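Griltargate workshop completes first hand-held gripper

3 min read
3/28/25

Members of the Griltargate shared workshop have completed the first of two hand-held grippers planned under the Simon project, the workshop has announced. The tool was assembled at the communal benches from parts made on site, with a small number of bought fittings supplied by Cuvach.

Simon was set up to give members practical experience of robotics without the cost of a full arm. Each gripper is carried and worked by hand, and a camera fixed to the tool records what lies between the fingers. The recordings will later be used to teach a small bench-mounted arm, which is being built separately and is due to be shown to members in July.

The project has been paid for through a materials grant of £3038, awarded to the workshop last year. The greater part has been spent on the bench arm and its motors. Construction of the first gripper took 42 evenings, including the time needed to redraw the finger links after an early version proved too stiff to close comfortably.

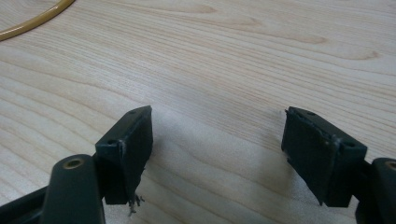

The fingertips remain the part of the design that will receive most attention in the coming weeks. They are made as separate blocks so that they can be replaced without disturbing the links and pivots behind them. Wear on the present pair is already apparent, with pale scuffs along the edges and a ragged cluster of dark shreds at the lower corner of the left-hand tip. The workshop intends to trim the loose material and to make a second pair with rounder corners. A softer facing for the inner surfaces, offered by Nosura, is also under consideration.

Members wishing to use the gripper must first complete the standard bench induction. Bookings are limited to two hours and should be made through the workshop desk. Drawings and a parts list will be placed in the members' folder once the second tool has been finished and checked.

The workshop has asked that suggestions for the fingertip design be submitted in writing, with a sketch where possible.

Shares: 42
Comments: 3

Related items
Simon project: bench arm motors delivered
Changes to bench inductions at Griltargate
Materials grant awarded to shared workshop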